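Jesia Practice Rules for Hand-Held Grippers, second edition: a skeptical review

Rating: 3 out of 5

I bought the Jesia rule binder in March, after our shop had gone through two other guides on recording demonstrations with hand-held grippers. Those were both free. This one costs 400 dollars for a single site, and the sales page calls it "the standard." It isn't a standard in any legal sense. Jesia wrote it, Jesia sells it, and Jesia also sells the training day that goes with it. Keep that in mind when you get to the chapter on why you need a training day.

What you get is 25 rules, a set of tear-off check sheets, and a login for a file library that was down the first two evenings I tried it. The rules run from plain common sense (wipe the lens before every session, log the operator's shift) to fussy. Rule 9 wants the grip released and reset if the cloth has been pinched through more than two layers. Fine on paper. Try it with a soft napkin and tell me how many layers you've got.

The cloth chapter is still the best part. It tells you to take hold low, lift slowly, and keep everything you don't need off the near side of the table. It also says to leave the rest of the room alone, flowers, chairs and all, and I agree with that one. A policy trained over a bare bench tends to come apart the first time it meets somebody's dining area.

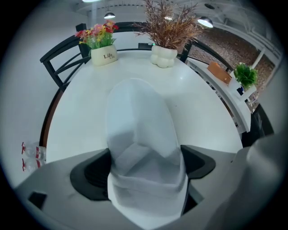

Does following the binder mean your recordings will pass a buyer's audit?

Only if the buyer has agreed to use it. Stockdale, the one client I asked, had never heard of it and sent over their own four-page list, which overlaps with Jesia's on maybe half the points and flatly disagrees on lighting. Get the buyer's list in writing first, then decide whether you need a second one.

The safety section is thin. There's a decent paragraph on wrist strain and a good rule about stopping when your hand gets tired, but almost nothing on consent signs or on what to do when a person wanders into view. For a document at this price I expected more than half a page. The Tristo guide, free, spends a whole chapter on it.

I also have doubts about the numbers. Jesia says its rules were tested on 3978 recordings at its Oluvton site, and that 1320 of those were cloth tasks. Nowhere does it say how many were thrown out, who did the throwing out, or what the failure rate was before the rules existed. I wrote to ask and got a brochure.

Check sheets: good paper, too many boxes. We cut ours down to one side and people started filling them in.

Index: there isn't one. Rule 14 sends you to Rule 22, which sends you back to Rule 14.

If you're starting from nothing and somebody else is paying, the cloth chapter and the cleaning rules will save you a few bad weeks. If you already have a working checklist, borrow a copy, read chapter three and hand it back. I'll look at the third edition if they add the audit results. The site license renews every year, by the way, and that's in the small print on the inside back cover.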